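Week 5 handout: Floor coverings and the cleaning schedule

Reading for this week: chapter on soft floors, plus the two-page sheet on spot treatment. Bring last week's traffic map to class.

1. Where soil comes from

Most of the dirt in a carpeted building walks in through the door. It is dry, gritty material: sand, road dust, bits of concrete, dried leaf. A smaller share is oily and comes from parking lots, kitchens and skin. The two behave differently. Dry soil sinks between the fibers and can be vacuumed out if it is reached early. Oily soil coats the fiber and holds dry soil in place, and vacuuming alone will not shift it.

Entry mats are the first item in any schedule. A mat should be long enough for both feet to land on it at least twice. A full mat stops collecting and starts giving soil back, so it has to be vacuumed more often than the floor behind it.

2. Traffic lanes

Divide the floor plan into heavy, medium and light areas. Heavy areas are entries, corridors, elevator lobbies and the strip in front of a service desk. Light areas are corners and the floor under fixed furniture. The Lucero building we used in September has 2919 square feet of carpet on the ground floor, and fewer than half of those feet are heavy.

Vacuum heavy areas daily, medium areas every other day, light areas weekly. Do not average the three.

3. Color and appearance

Pale floors show change sooner than dark ones, but they also make it harder to tell soil from shading. Pile that leans in different directions reflects light differently and can look dirty when it is clean. Wear does the same thing. Check from two sides, standing and crouching, before writing "soiled" on the inspection form.

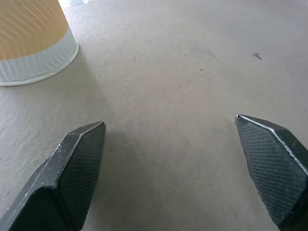
One student wrote on the September feedback sheet that the crouching check was a waste of time on a large floor and that a white towel rubbed over the pile gave a quicker answer. The towel test is fine for oily soil. It says little about grit lower down, so the form asks for both.

4. Interim and deep cleaning

Interim cleaning treats the top of the pile and is done with low moisture. Deep cleaning rinses the full depth and needs drying time. Vacuum thoroughly before either one. Keep people off the floor until it is dry, and lift furniture back onto tabs or blocks.

Always test a new product in a hidden spot first. Let the spot dry fully and look at it in daylight.

5. For next class

Work out a four-week schedule for the Murik office plan (102 rooms, 46 of them carpeted). Mark the heavy lanes and list the mats. Hand in one page. Late work goes in the department box.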